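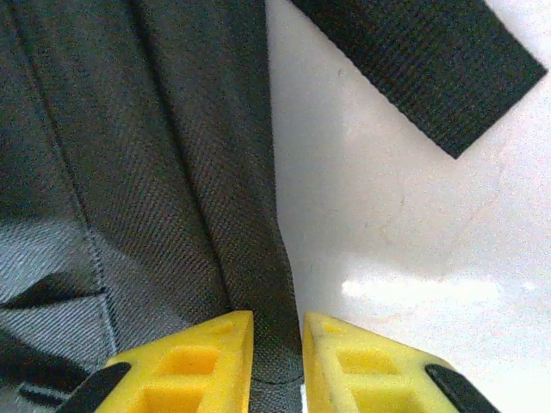
Figure 3. Wrist camera view, both fingers on a fold of the dark twill. Black webbing strap at top right.

4.2 Grasping folds on heavy fabric

The fold grasp is the part of the pipeline we changed the most, so it gets its own section. Earlier versions picked a grasp point from the overhead camera alone. Fine for thin cotton, bad for twill. A thick fold on stiff cloth looks much the same from above as a seam or a shadowed crease, and the planner would often send the fingers to the wrong one.

The current version uses the wrist view for the last part of the approach. The overhead camera proposes a fold, the arm moves to a hover pose, and the wrist image is passed to a small network that predicts two things: the center line of the fold and its width at the fingertips. Closing starts only when the predicted line falls between the two tips (Figure 3). If it does not, the arm shifts sideways and looks again, up to 3 times, then gives up and asks for a new proposal.

Training data. 3,290 wrist images, all labeled by hand by the second author (N. Gautam) using the Pinik tool. Labels are a polyline along the ridge of the fold plus a width. Stitched seams were labeled as a separate class — this mattered more than we expected. Without the seam class the network tended to lock onto the thread line, especially where light caught the ribs of the weave. Straps and loose webbing get no label and count as backgroud.

Test setup. 100 trials per method, same garments, same white table surface. Garments were dropped by hand from a fixed height and not touched after that. A trial counts as a success if the fold is still held after a 125 mm lift. Grasps that took two layers when one was asked for are counted as failures, even if the lift went fine. We are strict on this becuase the next step, edge tracing, does not recover from a double layer.

The fingers are the soft lattice type from Flostex, with no changes. They bend a little on contact, so the width prediction can be off by a few millimeters without much harm. The line prediction can't. Most of the failures we looked at came from line error near places where two panels meet and one looks much lighter than the other. The network reads the change in brightness as a ridge. Random brightness changes in training helped some, did not fix it.

Lighting was not controlled beyond closing the blinds. Glare on the table shows up in many of the wrist images and we left those in, for both training and test. Per-garment results are in the next section.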